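Home Food Storage, Session 2: Dry Goods
Handout by Priit Toom
August 3, 2019

Read this before the practical. Bring it with you, as we will use the shelf-life notes in class.

What counts as a dry good
Flour, rice, dried beans, oats, pasta, sugar and salt. Nuts and seeds are sold on the same shelves but go rancid because of their oil, so we cover them next time with fats.

Moisture
Most losses at home come from moisture. Flour takes up water from the air and cakes. Beans kept in a damp room can grow mold on the skins. Keep containers off concrete floors and away from the stove, the dishwasher and any outside wall that sweats in winter.

Heat and light
A cool, dark cupboard is best. White rice keeps for years in a sealed container. Brown rice does not – the bran contains oil, and six months is a sensible limit in a cupboard. Whole wheat flour should go in the refrigerator or freezer if you bake only now and then.

Insects
Pantry moths and weevils often come home in the package. Freeze new flour and grain for four days at 0°F, then let it return to room temperature before opening. If you find insects, throw out the affected food, vacuum the shelf corners and wash the shelf with soapy water. Check birdseed and pet food too.

Containers
Food that touches the container directly needs food-grade plastic, glass or metal. A general storage bin is fine for food still in its own sealed package. Wash a new bin, let it dry fully and smell it before use. Strong odors pass into flour and rice.

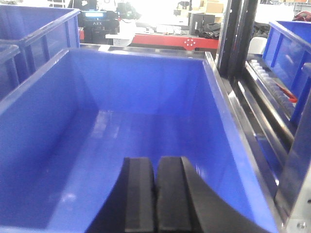 Fig. 1. Plastic storage bin, empty.

Labels and rotation
Write the contents and the date of purchase on each container. Put new stock at the back and use from the front. Do not pour new flour on top of old.

For next time
Make a list of the dry goods in your kitchen with the date on each package. Mark anything with no date. Read the Lemaire chapter on fats, first 8 pages only.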